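Bunuswood Apartments — move-in / walk-through checklist
Unit 137, second floor. October 29, 2024
Walked by: Akua Kpodo (tenant). With: Sepehr Talebi, leasing office
Copy to: Philomena Quartey, Hiridbridge Property

Mark OK / FIX / ASK. Comments after. Keys not signed for until the FIX items have a date next to them.

ENTRY
Deadbolt — OK. Sticks a little, turns if you lift the door.
Chain — FIX. Two screws missing from the plate.
Peephole — OK
Smoke alarm, hall — OK. Pressed test, loud.
Weatherstrip — FIX. Daylight under the door on hinge side. Bugs will come straight in.

KITCHEN
Outlet left of sink — FIX. GFCI won't trip on the test button. Sepehr tried it twice. Not using it till its replaced.
Range, all four burners — OK. Back left slow to light.
Anti-tip bracket behind range — ASK. Couldn't see one, range tips forward when you lean on the door.
Under sink — FIX. Old stain on cabinet floor, soft when pressed. Sepehr says leak was repaired in August, wants to leave it. I want it in writing.
Bug check — droppings in back of the drawer by the fridge. FIX. Ask for the treatment dates, not just "it's sprayed regularly".
Fire extinguisher — none. ASK

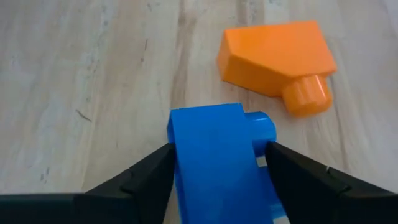 LIVING ROOM
Window locks are the main thing in here. Left one latches, right one spins and catches nothing, so FIX, and before move in. Stops are missing too and it's a second floor with kids visiting most weekends. Sill is low, a toddler could get a knee on it. Want stops on both that hold the sash at four inches. Floor by the radiator has a raised board, stubbed my toe, FIX. Also going on my own list — small hard plastic pieces, like the orange block and the blue one, are no fun under bare feet and they roll toward that board, so toy bin goes on the far wall. Radiator valve OK, cover loose. Cable box hanging off the wall by one screw, ASK who owns it.

BATHROOM
Fan — FIX. Runs, doesn't pull. Held a square of toilet paper up to it and it dropped.
Tub caulk — FIX. Black along the back edge.
Hot water — ASK. Took forever to come and then very hot. What is the heater set to? Should be 120 or under.
GFCI — OK
Grab bar — loose at one end. FIX or take it off, worse than nothing.

BEDROOM
Smoke alarm — FIX. Bracket only, no alarm!
CO alarm — none in here, one in hall with no date on it. ASK
Closet door — off the bottom track. FIX
Bed bug check — seams of carpet edge and outlet covers, flashlight. Nothing found. OK
Second way out — window opens full, OK. Fire escape gate opens from inside without key, OK.

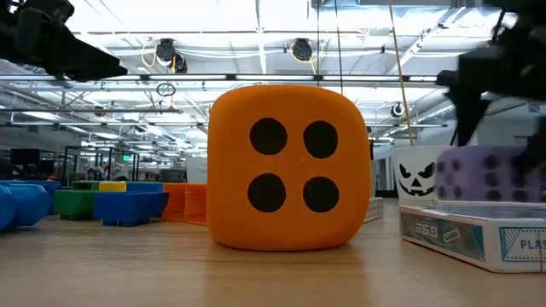

Orange foam die, four showing.

BUILDING
Stair light, second landing — FIX. Out.
Handrail — OK
Laundry — dryer vent hose crushed behind machine no. 2, lint everywhere. FIX, fire risk
Back gate — doesn't self close. ASK
Parking — space 17, OK. Puddle at the drain.

COMMENTS
Esi Bonsu in the unit below says the kitchen leak came through her ceiling, she has photos. Asked her to email them to Philomena.
Listing said "newly renovated". Cabinets painted over the hinges, thats the renovation.
Deposit reciept still not given. Beryl Catterall at the office has it supposedly.
Alarm, GFCI and window lock first — not moving in without those. The rest within 20 days.

Signed: A. Kpodo
Office: S. Talebi — "will pass on"
Re-walk date: ________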